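Store Credit Cards and First-Year Students: Project Report
Paraskevi Giannakopoulos
Personal Finance, 1 October 2025

Background
Darkar is a home goods chain with a branch in Hindorthorpe. Its store card is issued by Hullent and gives points on every purchase. I wanted to find out how many students who hold the card understand what they pay for it.

Method
I handed out a paper survey in September at the student center and got 163 back. Of those, 73 came from people who had a Darkar card. I also read the card agreement and compared it with the basic card from Paewai, a credit union near campus.

Results
Most cardholders knew there was a sign-up bonus. Only 25 of them could give the annual fee within five dollars. Several thought points never expired, but the agreement says they are lost after a year with no purchases.

Students who opened the card usually did it at the register while buying things for a first apartment, such as rugs, bins and bedding. They said the discount on that day's purchase was the main reason. Few had read the terms before signing.
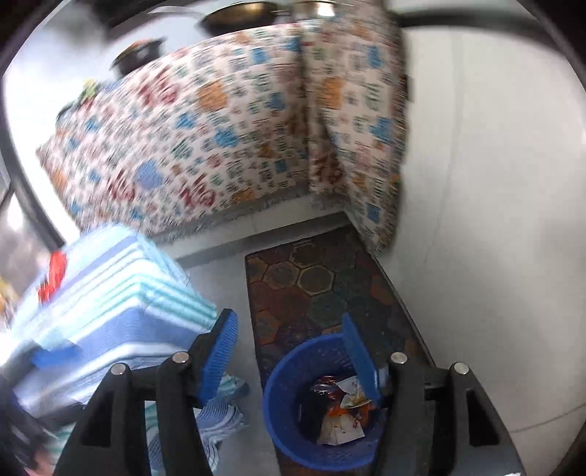
Comparison With Paewai
The Paewai card has no annual fee and no points. For a student who spends little at Darkar, it costs less over a year. A student who furnishes a whole apartment there may come out ahead with the store card in the first year only.

Limits
All answers came from one campus, and people reported their own spending. I did not ask about late payments.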